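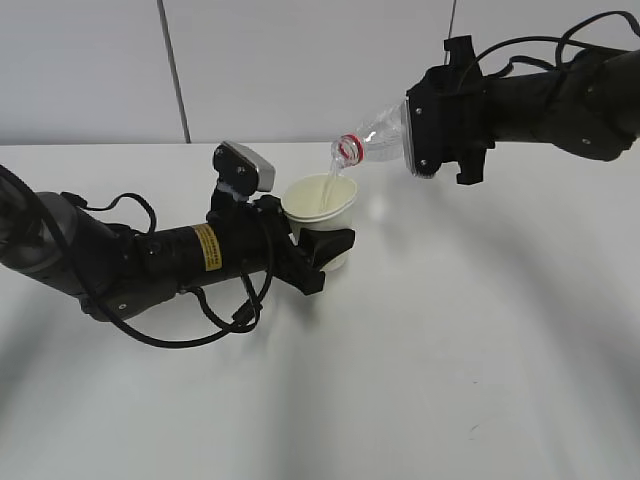

The goat in my freezer

I bought half a goat in July and I would like to tell you it was a considered decision. I'd gone to the Plollham farmers market for peaches, I had 20 dollars in my pocket, and I came home having shaken hands on an animal. (The peaches were terrible, by the way. Mealy all the way through.)

My excuse is that I'd just eaten a goat taco. There's a stand at the far end of the market called Echevarría, with a line that goes back past the honey people, and I'd walked by it for years because I figured goat would taste like a barn. It doesn't! It tastes like lamb that's been spending time outdoors, a bit sweeter and a lot leaner, and the broth they hand you on the side is so good I drank it standing up and then went back and paid for another cup. By the time I was done with that I was talking to the farm table next door, and you know the rest.

The farm is Mandeck, up in the hills past Urnden, and they mostly keep goats for milk. The meat side is newer. If you run a dairy you get male kids every spring, and for a long time those were sold off for next to nothing at auction. Now the farm raises them on the brush that's swallowing the old pasture and sells them by the half or the whole. I drove up to pick mine up and spent most of a morning leaning on a fence watching a gang of them take apart a blackberry thicket. They stand on their back legs to get the high leaves. One of them ate part of my shopping list.

Half a goat is less meat than you'd think. Mine came to 14 pounds, wrapped in white paper and stamped, and it fit on one freezer shelf once I'd moved the waffles. I got two shoulder pieces, a leg, some neck, a rack of tiny chops and a big bag marked STEW, which I was a little scared of.

I cooked the chops first and I ruined them. I treated them like lamb chops, got distracted by the phone, and served my family something you could resole a boot with. Goat has hardly any fat to protect it, so the quick cuts need to come off the heat way before you feel comfortable, and everything else wants to go low and slow for as long as you can stand it. The shoulder got four hours in a covered pot with onions, dried chiles, a can of tomatoes and a bottle of cheap beer, and I didn't lift the lid once, and that was the best thing I made all summer. My youngest asked if it was the good beef.
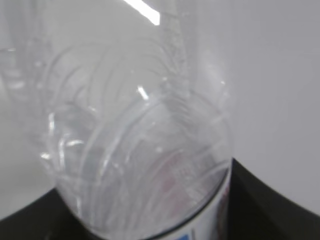 So does it cost more than beef?

Per pound, mine came out a couple of dollars over supermarket stewing beef and well under a decent steak. You do need to have the money up front and somewhere to put it all.

That freezer space was the part I hadn't thought through. The bag marked STEW has bones in it, lots of them, chopped small, and they're what makes the sauce go glossy and thick. They also take up room and poke holes in things. I double bag now. I've also learned to thaw it in the fridge for two days, on a tray, on the bottom shelf, after an incident with a birthday cake.

I keep being asked if it's gamey. A young goat isn't, or mine wasn't. An older one can be pretty strong, and some cooks want exactly that, the same way some people go looking for mutton. Ask how old the animal was. Any farm worth buying from will tell you before you've finished the sentence, and then they'll tell you its mother's name.

What surprises me is how long it took me to get here. My supermarket has 3,000 kinds of yogurt and a whole case of plant-based nuggets, and it has never once sold me a piece of goat. You can find it at halal butchers and at Caribbean and Mexican groceries, where it's been sitting in plain sight the whole time I was buying chicken thighs. There's one a few blocks from my dentist. I've been going to that dentist for ten years.

The leg is still in there. I'm saving it for when my sister visits, and I think I'll do it with garlic, lemon and a lot of oregano, then potatoes underneath to catch the drips. I haven't told her what it is yet. She's bringing the wine, and Mandeck already has me down for another half in the spring.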